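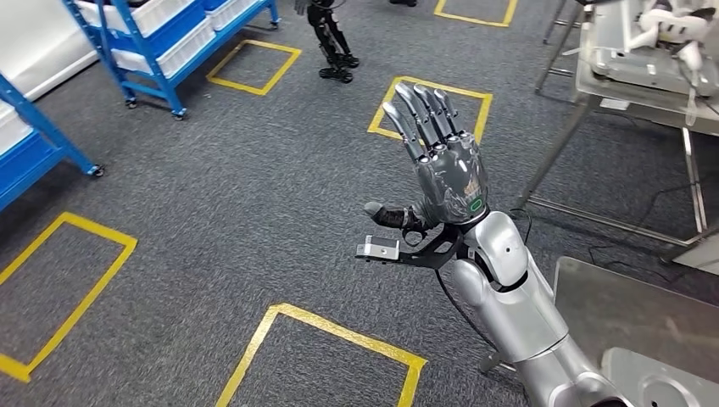
Part-time room layout assistant, Brarkutwood

Tovero is looking for a part-time assistant to look after the floor layout in our practice room at Brarkutwood. The room has a dark grey speckled carpet marked out in yellow tape, and a blue shelving unit. Each taped outline is a place for something to stand, and the plan changes often.

What you will do

Set out boxes and small furniture inside the taped outlines, following a printed plan.
Lift old tape and lay new tape when the plan changes. We use a steel rule and a chalk line, and you will be shown how.
Put things back on the shelves at the end of each session and keep the labels up to date.
Vacuum the carpet before new tape goes down.
Write up what was moved in the room book, with the time and your initials.

Most boxes weigh under 5 kg. Much of the taping is done kneeling, so knee pads are supplied. If kneeling is a problem, please say so when you apply — we have a long-handled tape applicator and can split the work differently.

Who we are looking for

Someone tidy who can read a simple floor plan and measure accurately. You do not need any qualifications. Experience of stage marking, sports hall marking or shop layout would be useful. You will work alongside Rok Nedeljković, who draws the plans, and report to Dineo Nkosi.

Hours and pay

Twelve hours a week over three mornings, fixed for the first month and open to discussion after that. Pay is £11 an hour, paid monthly. The post is for six months in the first instance. There is a bus stop outside and a locked bike shed behind the building.

How to apply

Send a short letter, one page at most, to Jolanta Wróbel at the Tovero office in Brarkutwood, with the name of one person who can give you a reference. A CV is welcome if you have one. Please tell us which mornings you could not work.

Closing date: 31 March 2020. If you applied for the January post you may apply again, and your earlier reference will still be accepted.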